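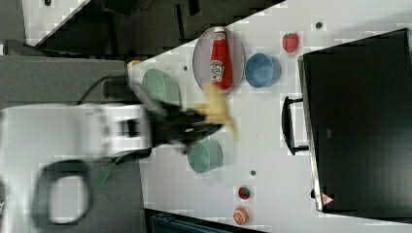 New printables for September: the household budget sheets

The September set is now in the members' library. It is a set of household budget sheets, drawn up by Mawuli Baidoo, and it replaces the old spending log that many of you have been using since the library opened.

There are four sheets: a monthly overview, a bills calendar, a grocery tracker and a page for irregular costs such as car repairs and school shoes. All of them come in A4 and A5. The A5 version has a wider left margin, so you can punch it for a ring binder without losing the first column.

We asked members in the spring what they wanted changed and had 248 replies. Of those, 129 asked for more room to write. The rows on the monthly overview are now taller, and the notes box has moved to the back of the page. A smaller group wanted a version that starts the month on payday – that is in the folder as a separate file, with the dates left blank.

There are two designs to choose from. Soltard is plain black lines on white and uses very little ink. Hiltent has a green header and a thin leaf border. If your printer trims the edges, set the scale to 95% before printing Hiltent, or the border will come out uneven at the bottom.

The bills calendar should be printed double-sided, flipped on the short edge. If you flip it on the long edge the second side will be upside down.

Members who prefer paper copies can order a printed pad of the grocery tracker from Sulemana, who also print our desk pads. Orders close at the end of the month and pads go out in the first half of October.

The old spending log will stay in the archive folder until the new year. Please save a copy before then if you still want it.

Next month's set is a meal planner with a tear-off shopping list.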